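Why does our tidying robot do better when it holds the bin?

Saskia Whitelaw
September 30, 2019

Hello all, I hope this is the right corner of the site. I'm writing up the room-tidying part of the Stisari project and I'm stuck on how to report one result. We trained on 282 demonstrations, then ran 220 trials, half with the left gripper kept at the rim of the bin while the right one goes for the litter, and half with the left arm parked out of the way. Holding won quite clearly, and I'd love to say why — but I don't want to claim more than I should!
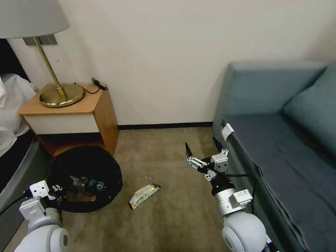
2 replies

Rawiri McKinnon
What a lovely problem to have. My first thought would be that the two sets of trials differ in more than one way. With the arm at the bin, its camera view changes too, so the policy may simply be seeing something closer to its training data. Count how many of your 282 had the left arm parked. If it's only a handful, I'd say so plainly in the paper and perhaps collect 84 more before drawing any conclusion. Also split your failures by stage (missed the wrapper, dropped it on the way, missed the bin), as a bin that's held should only help with the last of those.

Fletcher Pirihi
We had the same with Jusance. Heavier bin fixed it for us, worth a go. Carpet is a pain.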